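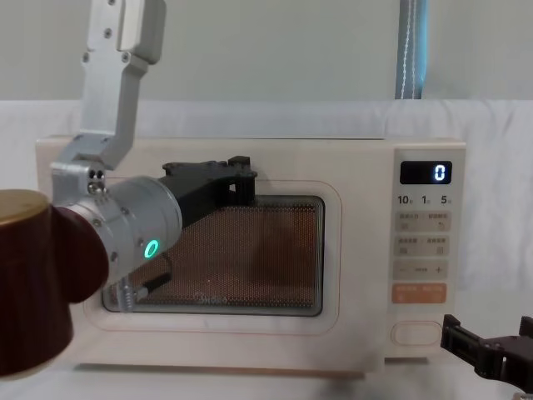 Will anyone lose hours when the arms start on the reheat bench? Contracted hours stay as they are until the end of July, and after that any change comes to this meeting first, in writing.

(Put at the top as everyone asked it on the way in. Rest in the order we took it.)

**Staff meeting, Clillberg kitchen, June 14, 2018**

Present: day shift, most of evenings, Mutua Mollel (chair), Nelli Honkanen. Apologies from stores, delivery came late. Notes by me, typed up fast, shout if wrong.

**1. Last minutes**

Agreed. Correction: the Tulimton site did not "refuse" the trial, they asked to go second. Mutua to tell them we've fixed it.

**2. Where the trial has got to**

- Two arms, one microwave, white table. Same again next week.
- Work so far is door and buttons. Opening, shutting, start. Carrying trays comes after that, no date.
- Mutua: door is taking longer than planned. Release button is an easy press for a thumb, less so for a gripper. Also shutting it properly, a door left on the catch means the oven won't start and then someone walks over.
- Evenings asked who walks over. At present whoever is nearest, which in practice is the person on wash-up. Not happy with that. See 4.
- Asked whether the oven on the bench is the same as the ones in the main kitchen. Mutua not sure, will check. Matters, because if the panel is laid out differently it all has to be set up again.
- Pullavum (the reheat plan, for those new) is still meant to cover 400 meals a day once it's running. Someone said we do more than that on a roast day. Mutua said the figure is for reheats only, not plated from hot. Long discussion, not minuted.

**3. Jobs and rotas**

Main item, went over.

What the arms would take off us: standing at the ovens on evenings, load, shut, start, wait, open. What stays: checking temperatures with the probe, labels, allergens, anything with a split lid, talking to the wards. Mutua was clear that a person signs the temperature sheet. That won't change under Pullavum.

Evenings made the point that the waiting is when they do the labels. Take away the oven standing and the labels still need doing, so the saving isn't the whole shift, its the gaps. The plan as written counts it as 40 minutes per person per evening. Nobody on evenings was asked before that went in. Mutua accepted this, figure to be looked at again with evenings in the room.

Pay: reheat allowance. If you're not doing reheats do you keep it? Not answered. Mutua thinks protected until the end of July along with hours but wouldn't have it minuted as a promise, so minuted as "thinks".

Two people said they'd be glad to see the back of it, wrists and shoulders. One said the oven end is the only bit of the evening where you can have a conversation. Both noted.
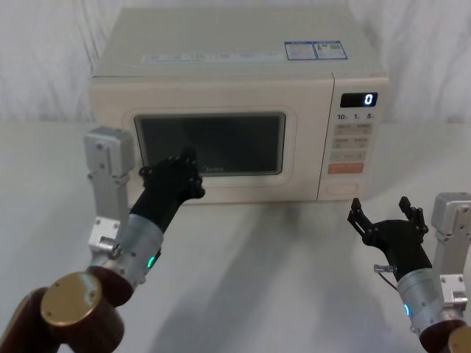
Nelli Honkanen asked that staff who work next to the arms get proper training and not a laminated sheet. She has read the sheet and it tells you where to stand but not what to do if an arm stops half way with hot food about. She wants that answered before any food goes near it. She also said that people who learn to run the bench should be graded for it, the same as anyone who learns the big dishwasher, and that this should be settled now while there are only a few of them.

General agreement round the table. Mutua to take the grading point to Mercado, who hold the contract. Says they may drag their feet. Nelli said then we ask again.

**4. Who answers when it stops**

- Not wash-up. Agreed.
- Named person each shift, on the rota, wtih a note by their name. Comes off other duties for it, doesn't get it on top.
- Stop button: everyone to be shown, including agency and porters. Mutua to do both shifts in person.
- Log book by the bench. Write the time, what it was doing, what you did. Plain words fine. It's for faults, it is not to be used for who was slow. Evenings wanted that written down so here it is.

**5. Space**

Bench takes the spot where the spare trolleys went. Trolleys now in the corridor, fire door partly blocked twice. Stores is 200 metres off if we move them there, too far mid-service. Ask estates about the alcove by the lift.

**6. Money for the break room**

500 left in the pot. Kettle and two chairs before anything else. Suggestion that Pullavum should pay for the chairs got a laugh but Mutua wrote it down.

**7. AOB**

Locker keys, still missing. Evenings menu printed wrong again. Could the radio come back, yes if kept low.

**Actions**

- Mutua: check oven model against main kitchen; redo the 40 minutes with evenings; grading and allowance to Mercado; stop button sessions; ring Tulimton.
- Nelli: draft the training list, send round for comments.
- Shift leads: names on rota for the bench.
- Me: log book, estates about the alcove.

Next meeting in July, after the rota change, same room. Pay allowance goes first on the agenda so it doesn't get squeezed.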